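Robot hands take over the bagging at Grastora's returns hall

The plastic bags used to be the part of the job people complained about most at Grastora's returns hall in Skullberg. Since October, a good share of them have been going through a pair of gray, jointed helpers the crew simply calls "the Kuneos," after the company that built them.

Grastora handles returned clothing and soft goods for online stores, and on a busy shift 1000 parcels come through the hall. Each one has to be opened, its item checked and sorted, and the packaging pulled away. The Kuneo robots now do a big part of that handling, and the results so far are really something to see - 134 items an hour per robot at last count, with the awkward, slippery stuff improving every week!

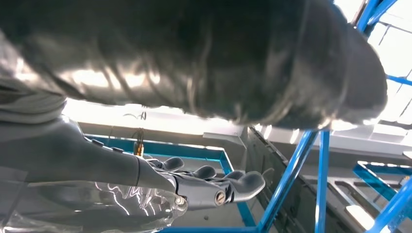

A Kuneo robot hand with a clear plastic bag in its grip at Grastora's Skullberg site.

Fourteen people work the line, the same number as before the robots came. What has changed is how they spend the day. Sorters who stood at one table from 6 a.m. until lunch now trade off between inspecting garments, small repairs and teaching the robots new moves. Several said their wrists feel better already, and the repair bench, once a corner with one sewing machine, has a waiting list of people who want a turn.

It hasn't all been smooth. Thin plastic is hard on any gripper, and in the first weeks the line stopped often enough that the early crew went back to bagging by hand for a few days. Antwi, the training firm brought in for the switch, has since run 251 hours of classes on the floor, and every sorter can now clear a jam and restart a robot without calling for help.

Pay for the new robot trainer role is a step above the sorter rate. Grastora plans to add a third Kuneo robot in the spring, this time on the evening shift.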